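Idlow Table-Clearing Arm: Planning and Budget Page

16th January | By the Idlow equipment desk | 4 min read

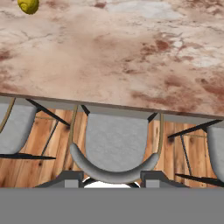

Marble-patterned tabletop, gray upholstered chairs tucked in, one small yellow item left out. Rendered view.

We love this kind of job! Picking up after people at a big dining table sounds simple, and then you start planning the equipment and find out how much fun (and how much measuring) is in it.

The Idlow comes in two builds. Diva is the lighter one, made for fruit, napkins and cups. Dvorak has the longer reach and suits wide tables where the chairs stay pushed in and the base has to park behind them. If your table is deeper than 46 inches, go straight to Dvorak and skip the extension kit.

Before you ask for a quote, please measure:

- table depth and height, including any band under the top
- the gap between chairs when they are tucked in
- how far the chair legs spread at floor level (slim legs at odd angles are easy to miss on a floor plan)

Mottled stone tops deserve a line in the budget too. Brown patches and pale veins can look like crumbs or spills to a camera, so we like to see 30 trial runs on your own surface pattern before anyone signs. The Skultlow planning software does those in simulation. You load your room, drop in the furniture and try both builds side by side, and it's a real pleasure to use.

Skultlow is $400 per room, and the fee comes off the price if you order an arm by the end of July. Set money aside for soft finger pads as well, especially for rounded, lumpy things. One set ships with each arm and spares are sold separately.

Both builds run from a normal wall outlet. Delivery to the ground floor is included, stairs are extra.

Get new equipment notes by email. Enter your address to subscribe.

This site uses cookies. Accept | Manage settings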